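3.2 Packing materials and the handling of paper carriers

The second part of the study considers what happens between the till and the door. Earlier work on small retailers has tended to treat packing as a cost that follows from sales, and has recorded it only through yearly spending on bags and wrapping. We argue that this leaves out most of what shop staff themselves regard as the burden of a change in materials. The move from plastic to paper carriers affects where stock is kept, how much of the counter can be given over to customers, and how long a queue is allowed to grow before a second person is called from the back of the shop.

Our material comes from independent shops in Ratanell, a market town whose retail centre consists of one main street and two covered passages. The town council's charge on plastic carriers came into force in January, and all of the shops in the sample had stopped offering them by the time fieldwork began. Shops belonging to national chains were left out, as their packing is decided elsewhere and local managers were seldom able to comment on it. The sample contains 26 shops, among them bakeries, clothing shops, a chemist, a hardware shop and several sellers of gifts and stationery. Each was visited three times, once in the early morning, once at midday and once in the hour before closing.

Three matters were raised at nearly every shop. The first was storage. Paper carriers are delivered flat in boxes of 200, and a box of the medium size takes up more shelf space than the plastic it replaces. Shops with a cellar or a rear store reported little difficulty. Those without one kept boxes beneath the counter, on the stairs or, at the Orville bakery, in a cupboard formerly used for cake stands. The second was damp. Staff in the two passages, where the roof is known to leak, described carriers losing their shape in wet weather and handles coming away. The third, and the one on which respondents spoke at greatest length, was opening.

A flat carrier must be unfolded and its base pushed out before it will stand. The task is a small one, but it requires both hands and a clear surface, and it falls at the point in a sale when the assistant is also expected to take payment and answer questions. Many shops had therefore begun to open carriers in advance and keep them standing in rows at the side of the counter or on a desk behind it (Figure 2).
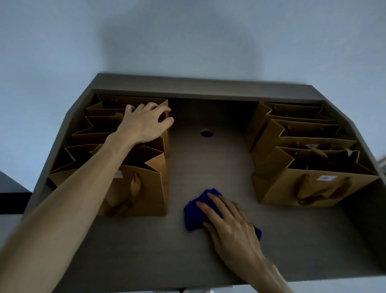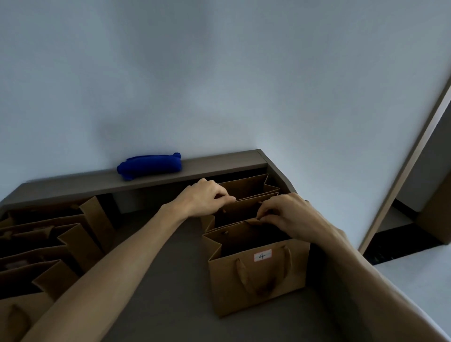
Figure 2. Brown kraft paper carriers standing on a desk.

The practice was not uniform. In clothing shops, carriers were opened in small numbers through the day as the row ran low. Bakeries opened most of theirs before the doors were unlocked. The hardware shop, which sells many items too heavy for paper, opened none in advance and asked customers whether they had brought a bag of their own. At Babić, a family business selling household linen, the row had been moved twice during the period of study, first away from the window and then away from the card reader, and the owners expected to move it again.

Opening in advance has costs that do not appear in the accounts. Carriers that are already standing are given out more freely. In our interviews, assistants in nine shops accepted that they sometimes handed over a carrier without asking whether it was wanted, and attributed this to its being within reach. Standing carriers also gather dust and are knocked over. Where only one size was kept open, small purchases were often placed in a carrier much larger than they needed. The supplier used by most of the sample, Rulo, offers a narrower bag at a lower price, but few shops had room for a second row.

These findings should be read with some care. The visits covered a single season, and the weeks before the winter holidays, when demand for carriers is highest, fell outside the fieldwork. Respondents knew the purpose of the study and may have asked customers about bags more often while a researcher was present. We were also unable to obtain delivery records from four shops, which are excluded from the comparison of quantities in section 3.3 but retained here.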